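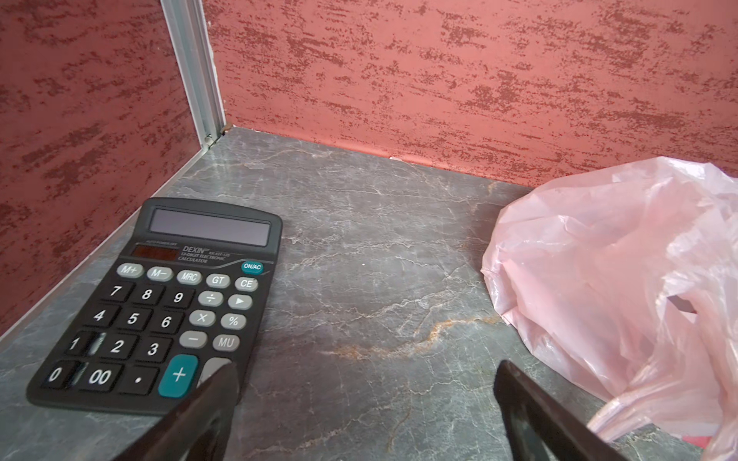 *Basic 12-digit desk calculator. All you need for splitting costs.*

# Grolside Shared Fruit Order: FAQ

updated April 9, 2022. Ask Gearóid if yours isn't on the list

**What is it?**
Neighbors on Plitlow Street buying fruit by the case, splitting it up. 38 households right now. Not a shop, no markup.

**How much does it cost?**
$22 a share, every two weeks. Half shares are $12. Prices hold till June, then we look again.

**What's in a share?**
Depends on the wholesaler. Usually bananas, apples, something citrus. Stone fruit once it's decent. No berries, they don't survive the ride.

**Can I pick what I get?**
No, sorry. Swap table by the door, leave what you don't want, take something else. Allergies, tell Kaiwen before your first order and he'll mark your share.

**When do I order?**
Form closes at 8 pm, two nights before pickup. Late orders roll over to the next one. Please dont text Gearóid at 8:15.

**Do I bring my own bags?**
Yes please. Anything works, old grocery bags are fine. Two thin ones doubled up if you have a full share, a full one is heavy. 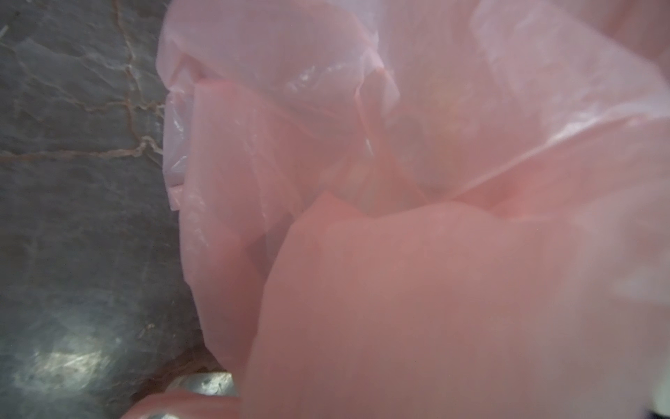
*Thin plastic bag, pink. Reuse these as long as they last.*

**Where's pickup?**
Side entrance of the old Mikkelsen building, 5 to 7 pm. Parking on the street only, the lot isn't ours. Bikes OK inside the gate.

**What if I can't make it?**
Send someone, give them your share number. Anything still there at 7:30 goes to the food pantry. No refunds on those.

**How do I work out a split share with a friend?**
Total divided by how many of you, plus the crate deposit if it's your first time. Deposit is $30 per share, not per person. People get this wrong constantly.

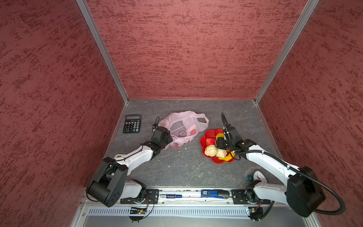

Deposit comes back when you leave, check or cash, usually within two weeks. Keep the reciept if you can. We have our own list but it has holes in it from the first year.

**My fruit was bruised. Now what?**
One or two pieces, that's just fruit. Half the share, take a photo the same evening and email it. You get credit on the next order, not cash.

**How do I keep it from going off?**
Bananas away from everything else, they ripen the rest. Apples in the fridge. Don't tie the bag shut, let air in.

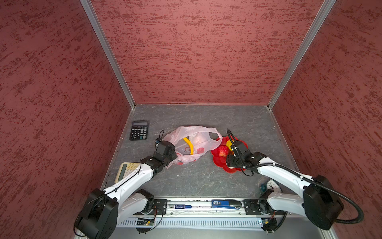
Peaches and plums on a plate or in a wide bowl, one layer, out of the sun. Fridge only once they give a little when you press them. Wash right before eating.

**Is there a waiting list?**
Yes, some 80 names. Moves faster in summer when people travel. Sign up once, signing up twice doesn't help.

**Can I pay with Itia?**
Yes, or check. Put your share number in the memo line or we can't match it.

**Do I have to help out?**
One sorting shift every couple of months. Takes an hour. Swap with someone if the date is bad, then tell Kaiwen Qian so the sheet is right.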